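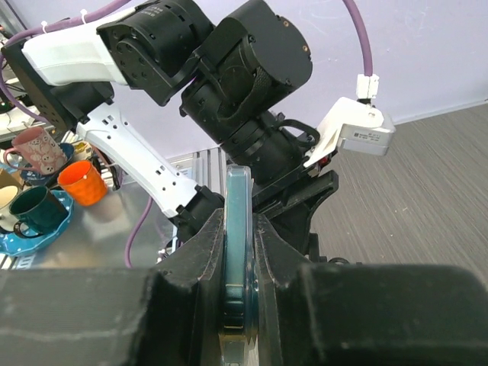
I finished Lenen in December, two evenings before it was due back at the library, and I've been putting off writing it up. It is a novel by Gonçalo Valente, 207 pages in the edition I read, and I picked it up only because it was on the returns cart when I was waiting to pay a fine. I hadn't heard of him. The jacket says he has published one earlier novel, De Luca, and a book of short stories.

Lenen is a town on a river, and the river has been moved. That happened forty years before the book opens, when the old channel was filled in and a new one dug on the far side of the hill. The town has 3,000 people in it and most of them live on streets still named for the water: Quay Street, Ferry Lane, Lower Bank. The main character, Ilda, is a land surveyor who has come back to settle her father's estate. She finds that his house stands partly on ground that, on paper, is still river.

That's the plot, more or less. She goes to the records office. She argues with her brother on the phone. She walks the old channel with a measuring wheel. There is a neighbor who wants to buy the back garden and keeps raising his offer by small amounts, and I looked forward to his visits more than anything else in the book.

I had trouble with the first 100 pages. Valente writes long paragraphs and he doesn't mark speech, so in the phone calls I often had to go back and work out which of the two was talking. I think some of this is deliberate, as Ilda and her brother use the same family phrases and finish each other's complaints. It still slowed me down. I read the second chapter on a bus and had to read it again at home.

It gets better when the mother comes into it. She died before the book starts, and for a long stretch she is hardly mentioned. Then Ilda finds the household account books, and for one whole chapter we get nothing but entries from them: coal, shoes, a dentist, a train fare that is never explained. I read that chapter in one go and then read it over. The train fare comes up again near the end and Valente leaves it alone, which I was glad of. A different writer would have given us a lover or a secret child.

The ending I'm less sure about. Ilda signs something, and we aren't told which of the two documents it is. I went back through the last ten pages looking for a clue and found one that points each way. My sister, who read my copy after me, is certain that she sells. I lean toward thinking she keeps the house, mostly on account of what she says about the gutters.

The translation is by Szabolcs Kelemen, and it reads well. There are a few places where a word seemed too modern for the person saying it (the father says "closure" in a letter, which I don't believe), but the surveying parts are clear and I never felt lost in them. He adds a short note at the back on the street names. Read it after the novel, as it gives away something about Ferry Lane.

I've now started De Luca, and I'm on page 168. It's an earlier and angrier book, set in a hotel kitchen over one summer, and so far I like it less. The jokes are broader and there are too many cooks for me to keep straight. I'll finish it, and I'll say so here if I change my mind.

After that I have Triment to get to, which has been on the shelf by the bed since spring. A reader also wrote in to recommend Lerkeo, a crime novel with a lighthouse in it. I've put in a request at the library and there are four people ahead of me, so don't expect anything on that one soon.

If you've read Lenen and have a view on which paper she signs, leave a comment. Please put a warning at the top for anyone who hasn't got there yet.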